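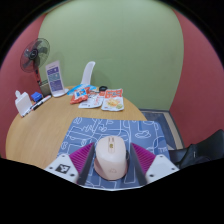 Pui-shan Ng

Sharing a round table without losing your mind (or your mouse)

I love our round table. I loved it the minute I saw it in the Verschueren clearance room, and I still love it, even though a round table is a truly silly thing to use as a desk! There are no corners to tuck things into, everything creeps toward the middle, and whoever sits down first gets to decide where the "front" is. We've had ours going as a shared work table since July, and I've picked up a few habits that keep it usable. Some of them took me an embarrassingly long time.

Start with the mouse

Most people start with the big stuff when they clear a table. I start with the mouse pad, and I build everything else out from there. Put it down where your hand naturally lands when you sit, then slide it a little farther in than you think you need. On a curved edge, a rectangular pad always wants to hang a corner over the side, and you will catch that corner with your sleeve (ask me about the tea). I leave 7 inches between the edge of the table and the bottom of the pad, which gives my forearm somewhere to rest.

Ours is light blue with white squiggles and doodles all over it. A pattern like that hides pen marks much better than a plain one, so if you have a choice, go busy.

Cleaning it is easy. For a cloth pad, I use lukewarm water with a drop of dish soap, rub it gently with my fingertips, rinse it, press it in a towel, and lay it flat overnight. Don't wring it! I wrung my old one and it never sat flat again.

Pale mice need a wipe more often than dark ones do. Mine is a soft pink, and by the end of a busy week you can tell which finger I click with. Switch it off or unplug it, dampen a microfiber cloth (damp, please, I mean you should barely feel it), and go over the shell. The line between the two buttons and the sides of the scroll wheel are where the gunk lives. A wooden toothpick run along there does a beautiful job. Go slowly and turn the mouse over once in a while so the crumbs fall out.

Using the mouse straight on varnished wood

People ask if you even need a pad. On a shiny tabletop, it depends on the mouse. Some optical ones get confused by a glossy finish and the pointer jumps all over the place. If yours does that, lay a sheet of plain printer paper under it and try again. If the jumping stops, it's the shine, and you want the pad. Mine copes fine either way, but I still like the pad for comfort.

Glare is a different headache. An overhead light on glossy wood makes a bright patch, and it always seems to be right where you're looking. Move your chair a quarter of the way around before you go and buy a new lamp. It's a round table, after all -- you're allowed!

The snack question

Okay, so, snacks. I used to have a strict no-food rule and it lasted until lunchtime. Now the rule is that snacks go on the far side from the mouse, and you have to stretch for them. If you have to stretch, you stop typing, and if you stop typing you don't get chip dust in the keyboard. That's the whole system.

Packets that have been opened get folded down twice and clipped. Binder clips are better than the fancy plastic ones, which pop off. I bought a bag of Gorkness clips once and I think two still work. And if a bag is all crumpled up, pick it up and check it before you decide it's trash. I've thrown away perfectly good crackers that way.

For crumbs on varnished wood, use a dry soft brush first and a damp cloth second. If you go straight in with the wet cloth, you just make paste.

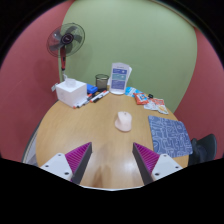
Give the far edge to the things you share

Anything that more than one person reaches for belongs by the wall. For us that means the tissue box, the pen cup, the whiteboard markers and the acrylic sign holder. It's a nice little row when everybody plays along.

A few things I do with that row:

Tissues go at one end. In the middle, people knock them over going for a pen.

A mesh cup is my favorite for pens. Dust falls through the bottom, so lift it up and wipe under it when you do the table. Mine came from the Gredeck hardware store and has outlived three mugs.

Markers are the worst offenders on a round table. They get put down any old way and they stay there. I'd store dry-erase ones lying flat with the caps pushed on until they click, and a shallow tray is ideal. I keep meaning to get one. In the meantime, at least point them all the same direction.

Sign holders collect fingerprints like nothing else. Skip the glass cleaner, especially anything with ammonia in it, which can cloud acrylic. A little soapy water and a soft cloth is plenty. When you change the card inside, wipe your hands first and slide it in by the edges.

Looking after the wood

Light wood with a shiny finish is forgiving day to day, and then one hot mug goes down and you have a white ring forever. Coasters. Everyone gets one. For a faint ring, my neighbor Chukwuemeka Garba swears by plain petroleum jelly left on overnight and buffed off in the morning. It worked on one of mine and did nothing at all for the other, so try it on a spot you don't care about.

Don't drag the pad or the cup across the surface, either. A speck of grit underneath will leave a scratch as long as your arm. Lift, then put down.

And if you run a fan near the table in summer, weigh down your loose papers. I use a roll of tape. I once chased a 16-page handout across the whole room, and page four still hasn't come home.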